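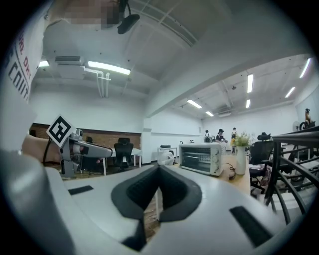

首页 > 新闻 > 法律与历史 > 宪章与司法

本网站使用Cookie以改善浏览体验并统计访问量。继续浏览即表示您同意我们的Cookie政策。接受｜管理设置

陪审条款周年将至，特林迪萨赫的“全民请愿”说法遭质疑

2026年10月11日，星期日

特林迪萨赫议会下周将讨论一项动议，把每年二月的一天定为“陪审权利日”，纪念该地旧宪章中取消陪审员土地资格的那条修正案。动议文本写道，修正案系“全体人民以请愿方式赢得”，并称其为本地区“平等公民权的起点”。

这两句话都很响亮，要找到能支撑它们的文件就困难多了。

动议的主要依据是格拉泰蒂基金会今年夏天公布的一份请愿书抄本。基金会说，抄本上有2586个签名，而修正案通过前最后一次户籍登记显示，当地成年男子共3931人。两数相除，接近三分之二。基金会的新闻稿由此得出结论，称修正案“获得了绝大多数人的支持”。议会的动议几乎原样照搬了这一段，连标点都没有改。

法律史研究者拉克尔·维莱拉（Raquel Vilela）不接受这个算法。她花了两个夏天查阅旧法院卷宗，最近在戈韦亚做了一场讲座，专门谈这份抄本。她指出，抄本没有注明抄录人，也没有注明所据原件藏于何处，签名的笔迹从头到尾是同一只手。

“抄本当然会是同一个人的字，这一点说明不了什么，”她在讲座后对本报说，“麻烦在于我们不知道他抄的是什么。他可能抄了一份请愿书，可能把几份合在一起，也可能抄的是一份教区名册，然后在前面加了一页抬头。现在拿它当选票来数，太早了。”

她还提到，抄本中至少有一段姓名按字母顺序排列。人们排队签名时不会按字母站好。基金会对此的解释是，抄录人可能出于方便作了整理。这种可能性无法排除，但也没有人拿出过证据。

即便签名全部属实，分母也有问题。户籍登记只计成年男子，请愿书抄本里却有一批名字带有寡妇身份的注记。用一份包含女性的名单去除以一份只含男性的登记，得到的比例没有什么意义。记者就此向基金会询问，得到的书面答复是，新闻稿中的比例“仅供一般参考”。议会的动议里没有这几个字。

修正案究竟改了什么

旧宪章规定，凡担任陪审员者须在辖区内持有土地。修正案删去了这一要求，改为“凡有固定居所、品行良好者”均可入选。按照动议的讲法，从这一天起，佃农、工匠和雇工便与地主同坐陪审席。

条文确实是这样写的，至于有没有照着做，要看陪审员名单。保存下来的名单上，修正案生效后的头十年里共出现338名陪审员。维莱拉把这些人逐一与地税册对照，她的初步结论是，其中绝大部分仍然是有地的人，其余多为店主、公证人的书记和磨坊主，能够确认为雇工的屈指可数。她强调名单有缺损，结论还可能变动，具体的分类表要等论文发表时才会公开。

原因不难推测。“品行良好”由谁来认定，修正案没有规定，实际操作落到了法官和地方长官手里，而他们正是从前按土地资格挑人的那批官员。出庭没有津贴，开庭又常常拖上好几天，靠日薪过活的人即便被列入名册，也很可能请人代为推辞。卷宗里有不少免除陪审义务的申请，理由一栏写着“收割”或“无人看店”。

废除一项资格，和让原先被排除的人真正进入法庭，中间隔着相当长的距离。许多地方的宪法史都有类似的情形，条文先改，做法很久以后才跟上，有的一直没有跟上。纪念条文本身并无不妥，把条文当成已经兑现的事实来纪念，就值得多问一句。

数据库能回答多少

支持动议的一方常常援引“法蒂娜”（Fatine）项目。该项目把散存各处的旧法院文书扫描上网，请愿书抄本也收录其中。动议附件称，抄本“已经法蒂娜项目核实”。

项目负责人希沃恩·奥杜维尔（Siobhán Ó Dubhghaill）说，这个表述不准确。

“我们核实的是扫描件与我们手里那份纸张一致，页码没有缺漏，仅此而已，”她说，“文件的真伪、年代、来源，我们在著录里写的是‘待考’。这一栏任何人都能看到。”

记者查看了该条目，“待考”二字确实在那里，不过需要点开第二层菜单。条目首页显示的标题是“人民请愿书”，没有引号，也没有问号。奥杜维尔承认，标题沿用的是捐赠方提供的名称，项目组会考虑修改。至于什么时候改，她没有给出时间。

她对维莱拉的部分看法也有保留。在她看来，按字母排列的那一段并不足以否定整份抄本，当时的书记员誊写名单时重新排序很常见，同一批卷宗里的债权人名册就有这样的例子。她还认为，即使抄本由几份请愿书合并而成，仍能说明当时确有相当数量的人为此事奔走。“把它捧得太高不对，把它当成废纸也不对，”她说。

维莱拉对后一点并无异议。她说自己从未主张抄本是伪造的，只是反对在弄清来源之前把它写进议会文件。“议会文件以后会被别人当作史料引用。五十年后有人翻到这份动议，看见‘核实’两个字，他不会再去点第二层菜单。”

谁在推动

格拉泰蒂基金会一直对外称自己是独立的文化机构。它的网站目前正在预售请愿书抄本的仿制品，布面函套，附证书，每份定价400欧元。证书样张上写的是“人民请愿书原件复制”。抄本不是原件，基金会自己的新闻稿也没有说它是原件。

被问及此事时，基金会表示证书样张“仍在修订”，并说销售收入将用于修复旧法院的档案室。修复方案和预算目前都没有公布。基金会也没有回答，动议起草期间它的人员是否与议员办公室有过接触。动议的联署议员之一通过助理回复说，纪念日“超越技术性的争论”，希望各方“着眼于它所代表的精神”。

这种回答在纪念活动里很常见，听上去也宽厚。可是签名数目和户籍数字是动议自己引用的，“核实”也是动议自己写的。既然拿数字作论据，就很难在数字受到追问时改谈精神。

值得一提的是，修正案在议事录中的实际表决过程，动议里只字未提。根据现存的议事录，这一条最初附在一项关于法庭费用的议案后面，讨论时间很短，发言者主要抱怨的是有地者人数不足，陪审席常常凑不齐，案件一再延期。有一位发言者提到“外间的请愿”，没有说人数，也没有说内容。至于这份请愿是不是今天那份抄本的来源，议事录没有提供线索。

从这些记录看，当年的议员可能主要是为了让法庭能够开得下去。这样的动机并不丢脸，只是不太适合刻在石碑上。也有研究者认为，议事录本身记得简略，支持扩大权利的发言可能被略去了。两种解读眼下都还缺少足够的材料。

接下来的程序

按照日程，动议将先由法制小组审议，再提交全体表决。小组可以要求修改措辞，也可以原样放行。据了解，至少有一份修改意见已经提交，建议删去“全体人民”和“经核实”两处，把“赢得”改为“促成”。该意见没有触及设立纪念日本身。

维莱拉说她没有受邀到小组作证，如果受到邀请，她愿意带上陪审员名单的对照表。奥杜维尔则表示，项目组已经致函议会秘书处，请求更正附件中的表述，截至发稿时尚未收到回复。

议会秘书处对本报表示，附件由提案人负责，秘书处不对其中的史实作判断。

如果动议通过，首个“陪审权利日”将在明年二月举行，届时旧法院大厅计划展出请愿书抄本。展签由哪一方撰写，目前还没有确定。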